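From: Jeanine Dierckx
To: lighting-workspace list
Date: Thu 13 January
Subject: Re: Table lamp on the long desk: lead length and placement

> The Joler lamp has a 90 cm lead between the base and the
> switch. On our desks that reaches the rear edge and no
> further. Is anyone running it mid-desk, and if so, where
> does the cord go? We also see glare when the lamp is
> closer than 30 cm to the seated position.

We have one on the long white desk. The cord crosses the desktop from the base. I would not call this a finished installation. The order for Susero clips went in with the Colombo trays and has not arrived.

Points on your two questions:

1. Cord. Do not extend the lead with a second coupler on the desktop. Put the coupler under the desk, in the tray, and leave one loop of slack so the lamp can be moved for cleaning.

2. Glare. Shade height matters more than distance. With the shade bottom at or below eye level for the seated user, we measured no difference between 30 cm and double that. Standing users will look into the top of the shade at any distance. 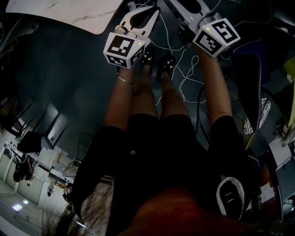
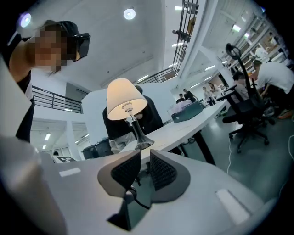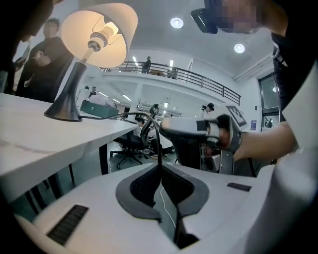
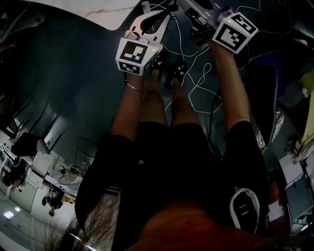
Second and third: lamp switched on, storage bin or box farther along the desk. First and fourth: floor cables.

The white cables on the floor are a separate item from the lamp. They need to be off the walking area before the desks are fixed in position. The office chairs are on wheels, and a caster will damage a thin jacket quickly. Kindumix lists a flat floor cover in 1000 mm sections. We have 12 on order, which covers the run from the wall outlet to the first desk leg with one spare. Covers go down after the cables are sorted and labeled at both ends.

The storage on the desk stays for now. If it moves, the lamp can go back against the far side and the lead problem is reduced.

I will post the final cord routing in February when the trays are mounted. If you have tried adhesive clips on a marbled top, please report whether they hold.

Jeanine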